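Cloth handling cell – notebook
Sunday, July 25, 2021

Quiet day in the building, so I used it to go through our working rules for the arm. The old list was written in three different hands and two points were in conflict with each other. I write here the version I want us to follow until the review in September. Please put remarks in the margin with your initials, do not cross out.

Background for those who were not in the Dilerport meeting: Dralasine asked if we have a written practice for soft goods. We have one for boxes and bottles, and we have applied it to cloth also, but it does not fit well. A box is in the grip or it is not. A towel can be held by one fold while the rest stays on the table, and the software is content with this.

1. Before start

Walk around the table once, the full way. Look for cables which hang over the edge and for tools left behind. Press the stop button and release it again, every session, also when a colleague did it one hour before. Write it in the log with the time.

Check the bolts on the finger linkages by hand with the power off. I found one a little loose on the right side this morning. Tightened and marked with paint pen.

Sleeves closed, no lanyard. This point is from the Van Wijk checklist and I keep it word for word.

2. Speed

Reduced speed for any cloth which is new to us. After 11 clean picks in a row the person on duty may go to normal speed, and after any drop the count begins again from zero. The old list said "after a few good picks", and each of us had a different idea of what is a few.

The cycle counter for the finger pads goes back to zero only when the pads are changed. Limit is 1000 cycles. We are below it, but two times I have seen the counter reset after a restart, so please also write the number on paper at the end of the day.

3. Grip on cloth

Take the cloth by a corner or an edge when it is possible. Pinch in the middle is allowed only for crumpled pieces where no edge can be found.

Lift slowly at first, then stop for 3 seconds. During this stop look at what hangs and what still lies on the table. If a second layer has come up, put down and try again. Do not pull it free with your hand while the arm is enabled – this I have seen more than once, and I did it myself in the first week.

Embroidered pieces: keep the fingertips away from the stitching. The thread can catch in the linkage, and a pulled thread means the piece is lost for the customer. I propose a margin of two finger widths, to be tested.

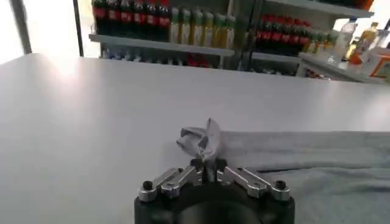
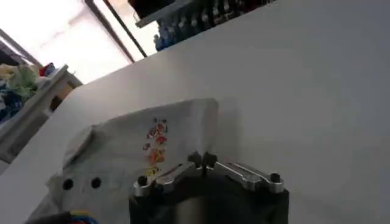

Gray towel in the first, white embroidered piece in the second.

4. Table and surroundings

The white table is good for contrast with dark cloth and poor with white cloth. With sun from the window it becomes worse, the glare moves during the day and the edge detection moves with it. Rule for now: note the light in the log (sun, cloud, blinds) together with the cloth type. I would like a matte mat in a middle color. Dulura has samples, I will ask for one.

Goods on shelves near the cell stay on their shelves during a run. If something must be taken, stop the arm first, then take it. Reaching over the table is not permitted in any mode.

5. Stops and restarts

Who stops the arm is also the one who releases it. If this person must leave, they hand over by voice and both names go in the log. After an unplanned stop, open the fingers by the manual command and remove the cloth before homing. Homing with cloth in the grip has twice dragged a towel over the edge.

Still open

– Point 3, the margin at the stitching. Need scrap pieces for the test, same thread as the production ones.
– Does the one-person rule hold for short runs at lunch? The old list says two persons, the door sign says one. I changed nothing, so until decided it is two.
– Translate the sheet for the evening shift.
– Print it bigger. I could not read the old one from the stop button.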